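Millbridge camera fair, Aug 20, 2020

I went for a cheap tripod head and stayed until they were stacking the chairs! The fair fills the old Govley mill, and I counted on an hour, tops. Parking was free if you came in from the river side, so do that.
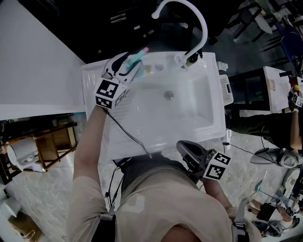
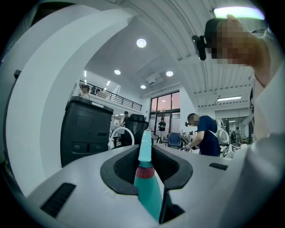 The tables

Mostly used lenses and bags, plus two sellers with nothing but clamps, plates and odd little screws (I could've spent all day there). I picked up an Isora ball head for $93 — it was marked higher, but the knob was scuffed and I asked nicely. It holds my mirrorless with the long zoom and doesn't droop, at least not on the seller's table.

The Gál room

Upstairs, Gál had sliders and travel tripods you could try with your own camera. The carbon one weighs next to nothing and costs $458, so I folded it back up very carefully and went for coffee. The smaller one at $158 is more my speed, though the legs twist the opposite way from mine and I kept loosening them by mistake.

They're doing it again in September, same building. Bring cash, the card reader upstairs kept dropping out.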